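3 Bedarfsplanung und Beschaffung der Handgreifer

3.1 Geltungsbereich

Dieser Abschnitt richtet sich an die für Beschaffung und Haushalt zuständigen Stellen der Standorte Skatov und Arnuneck. Er regelt die Planung, Beantragung und Abnahme von Handgreifern einschließlich Zubehör für die Erfassung von Greifvorgängen in Wohn- und Sitzbereichen. Ortsfeste Roboterarme werden in Abschnitt 5 behandelt. Stand der Preisangaben: 4.10.23.

3.2 Voraussetzungen

Vor Beginn der Planung müssen vorliegen:
– die genehmigte Aufgabenliste des Standorts
– der Raumplan mit Angabe der vorgesehenen Arbeitsplätze
– die Kostenstelle und der Name der verantwortlichen Person

Anträge ohne Kostenstelle werden unbearbeitet zurückgegeben.

3.3 Bedarf ermitteln

1. Legen Sie für jeden Arbeitsplatz fest, ob ein- oder beidhändig gearbeitet wird. Für beidhändige Aufgaben sind zwei Handgreifer je bedienender Person anzusetzen.

2. Ordnen Sie jeder Aufgabe die zu greifenden Gegenstände zu. Flache Gegenstände wie Karten und Broschüren sind gesondert aufzuführen, ebenso Decken und andere Textilien.

3. Tragen Sie die Stundenzahl je Arbeitsplatz in Formblatt B ein. Für das erste Betriebsjahr ist mit 400 Betriebsstunden je Greifer zu planen.

4. Bestimmen Sie den Bedarf an Backeneinlagen. Ein Satz ist nach 280 Betriebsstunden zu ersetzen. Bei der Planung für das erste Jahr ist daher neben der Erstausstattung ein Ersatzsatz je Greifer vorzusehen.

Hinweis: Möbel und Übungsgegenstände sind nach Möglichkeit aus dem vorhandenen Bestand zu entnehmen. Neuanschaffungen bedürfen einer eigenen Begründung auf der Rückseite des Formblatts.

3.4 Kosten ansetzen

5. Setzen Sie je beidhändigem Arbeitsplatz 2.530 Euro für die Greiferausstattung an. Der Betrag umfasst zwei Handgreifer und die erste Bestückung mit Backeneinlagen.

6. Rechnen Sie für Ersatzeinlagen und Wartung 373 Euro je Arbeitsplatz und Jahr hinzu. Dieser Betrag wird aus laufenden Mitteln gedeckt und darf nicht unter Investitionen gebucht werden.

7. Weisen Sie Schulung, Transport und Datenspeicher als getrennte Positionen aus. Für den Datenspeicher gilt die Rahmenvereinbarung mit Kurek; Einzelbestellungen bei anderen Anbietern sind vorab abzustimmen.

Achtung: Handgreifer verschiedener Bauart dürfen an einem Arbeitsplatz nicht gemischt werden. Aufnahmen mit ungleichen Greifern werden bei der Auswertung nicht anerkannt.

3.5 Antrag stellen

8. Reichen Sie Formblatt B mit Raumplan und Aufgabenliste bei der Zentralen Geräteplanung ein, zu Händen von Uliana Demchenko. Anträge für das Folgejahr müssen bis Ende August eingehen.

9. Holen Sie nach der Freigabe zwei Vergleichsangebote ein. Dies entfällt bei Abruf aus dem Projekt Willosia.

10. Lösen Sie die Bestellung erst aus, wenn die schriftliche Freigabe vorliegt. Mündliche Zusagen sind nicht ausreichend.

3.6 Lieferung und Abnahme

11. Prüfen Sie die Lieferung auf Vollständigkeit und vermerken Sie die Gerätenummern im Bestandsverzeichnis.

12. Öffnen und schließen Sie die Backen jedes Greifers mehrmals von Hand. Das Gestänge muss sich ohne Widerstand bewegen lassen.

13. Führen Sie am vorgesehenen Arbeitsplatz einen Probelauf mit mindestens einem flachen Gegenstand auf einer gepolsterten Fläche durch. Das Ergebnis ist im Abnahmeprotokoll festzuhalten.

Vorsicht: Quetschgefahr. Während der Prüfung nicht zwischen die Backen und in die Gelenke greifen.

Mängel sind dem Lieferanten vor der Unterzeichnung des Abnahmeprotokolls schriftlich anzuzeigen. Eine Kopie geht an die Zentrale Geräteplanung.

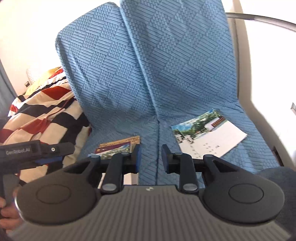
Abb. 3-1: Beidhändiger Arbeitsplatz im Sitzbereich, gedruckte Karten auf dem Polster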